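Materials and Making, Unit 2: Why Things Are Put Together the Way They Are
Handout for the second meeting

Last time we talked about wear. Today is joints, and I've been looking forward to it, because once you start seeing joints you can't stop (door hinges, eyeglasses, your own elbow on the desk).

A joint is any place where two parts meet and one of them is allowed to move. The "allowed" matters. A loose pile of parts can move any way it likes. A hinge takes away every motion except one turn around one line, and that is a wonderful thing to get out of a short piece of round metal! We call the motions that are left over the degrees of freedom. A free object has six: three slides and three turns. A plain hinge leaves one. A ball joint leaves three, all of them turns.

Try this before Friday's lab. Walk through your kitchen and write down 9 joints, with the freedoms each one leaves. The lid of a trash can counts. So does a drawer, which slides and doesn't turn (or shouldn't; old ones do a bit of both, and those are worth a note). 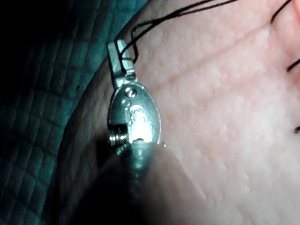
Now, wear again, for a minute. The Prerell reading gives a cabinet hinge opened and closed 1,440 times a day on a test stand. Work out how often that is. Once a minute, all day and all night! The hinge in the reading first squeaked on day 2, and the door began to sag much later. Squeak and sag are different troubles: the first comes from the surfaces rubbing, the second from the hole growing wider than the pin. Oil helps with the first and does very little for the second. Please keep them apart in your lab write-up.

The Balaskas worksheet asks you to find the play in a joint, meaning the small wobble left over when it ought to be tight. Hold one part still, push the other sideways, and measure at the far end. The longer the arm, the bigger the wobble looks, so always write down the length of the arm too. Question 4 is hard. Skip it and come back.

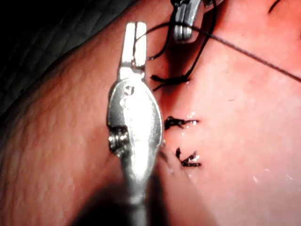 Pins deserve their own section, and they get forgotten all the time. A smooth pin is good for turning against, since there is nothing on it to catch. A threaded one can be held by a matching thread, and often taken out again for cleaning or repair. The hinge pin on the silver instrument has ridges like a screw, easy to see where it sticks out from the side of the rounded joint. Look for threads like that on pliers, scissors and folding rulers at home, and draw what you find from the side, where the ridges show best.

For lab, bring the kitchen list, a ruler and something with a hinge that you don't mind taking apart. The Esto kits are in the cupboard, and each has a spare pin. Reading for next time: the Zosine packet, up to the drawing of the gate latch.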